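About Amance Language School

Who We Are

Amance Language School provides evening and weekend instruction to adults who need a second language for work, for study, or for family life. The school offers courses in English, Portuguese, French, and Hindi. It is privately owned and receives no funding from any church, political party, or employer.

The school was founded by Rui Magalhães, who taught Portuguese to shipping clerks before opening classes to the general public. Mr. Magalhães continues to serve as Director and teaches one advanced course each year.

Our Approach

Instruction at Amance is built on conversation. Students are expected to speak from the first evening, and written grammar is introduced after a pattern has been heard and used in class. Homework is assigned weekly and returned with written comments. Students who fall behind may attend a Saturday review session at no added cost.

Placement is decided by a short interview and a written test of 100 questions. There is no passing mark. The result is used only to assign the student to the proper level, and it is kept on file until the end of the course.

Our Divisions

The Grultden Program serves adults who are preparing for entry to a college or trade school. It covers essay writing, note taking, and the reading of textbooks in the student's second language. A full course consists of 96 hours of classroom teaching.

The Dolano Program is intended for employers. Teachers work with small groups of staff on the language they use in their daily duties, such as telephone calls, safety notices, and letters to customers. Course content is agreed in writing with the employer before teaching begins. Individual grades are released to the employer only with the student's signed consent.

The Swati Reading Room is our lending library. It holds novels, newspapers, children's books, and recorded stories in each of the languages we teach. Enrolled students may borrow two items at a time. Former students keep their borrowing rights for two years after their last class.

Our Teachers

All members of the teaching staff hold a recognized teaching certificate and speak the language of instruction at a native or near-native level. New teachers observe classes for one full term before taking a group of their own. Lessons are reviewed by the Director each April, and students are invited to submit written remarks in advance of the review. 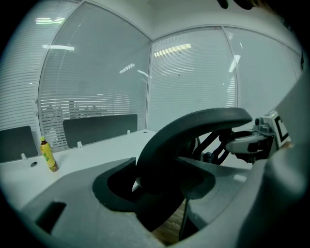
Reading time: 2 min

Admission and Fees

Applications are accepted throughout the year, though most courses begin in the fall or in April. Applicants must be at least eighteen years of age. Fees are payable by term and include the textbook. A student who withdraws before the second class meeting will receive a full refund, less the cost of any book that has been written in.

Fee reductions are available to full-time students and to persons seeking work. Requests should be made at the time of application and accompanied by proof of status.

Conduct and Attendance

Students are asked to arrive on time and to notify the office of any absence. A certificate of completion is issued to those who attend the required number of classes and hand in all assigned work. Replacement certificates may be requested in writing.

Contact

Inquiries about admission should be addressed to the Registrar. Employers wishing to discuss a course should write to the Dolano Program office. Visits to the school are by appointment.

Page last revised 22 December 2023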